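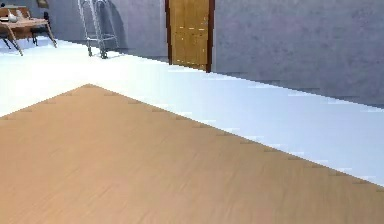 Figura 3. Vista de cámara al cargar la sala, con el tablero de madera en primer término.

3. Cargar la sala y colocar la cámara

Si habéis llegado hasta aquí con el simulador instalado, lo peor ya pasó. Ahora toca abrir la sala donde vamos a practicar las pruebas del club. Yo la llamo Arnumia porque así se llama la carpeta, y así la vais a ver en el menú.

1. Abrid el proyecto Altetti y elegid Archivo > Escenas > Arnumia. La primera vez tarda bastante, paciencia (en mi portátil da tiempo a prepararse un café).

2. Pulsad Vista 9 en el panel de cámaras. Tiene que salir lo mismo que en la Figura 3: el tablero delante y vacío, el suelo claro detrás, la puerta de madera al fondo y el andador a su izquierda. Si os sale todo negro, volved a pulsar y ya está.

3. Comprobad que el pico del tablero queda un poco a la izquierda del centro. Yo me fijo siempre en eso, es lo más rápido para saber si alguien ha movido la cámara.

4. En Física, poned el paso a 200 y dejad lo demás como viene.

5. Guardad con el nombre de vuestro equipo, sin espacios ni tildes. ¡Lo de las tildes va en serio, el año pasado perdimos una tarde entera!

Nota: los bordes del tablero y la línea del suelo con la pared se ven dentados, como con dientecitos. Es el suavizado, que viene desactivado en nuestra plantilla. Si vuestra tarjeta gráfica puede con ello, activadlo en Render > Calidad, pero para entrenar yo lo dejo apagado.

Nota 2: el andador y la mesita del rincón son obstáculos fijos. No intentéis arrastrarlos con el ratón, están bloqueados.

Cuidado: no cambiéis el puerto 775. El controlador Gilley lo busca ahí y, si no lo encuentra, se cierra sin avisar y sin guardar nada.

6. Cuando todo esté en su sitio, cerrad el panel de cámaras y abrid el de objetos. Las piezas de la primera prueba están en la carpeta Mai y se sueltan sobre el tablero de una en una, como explico en el apartado 4.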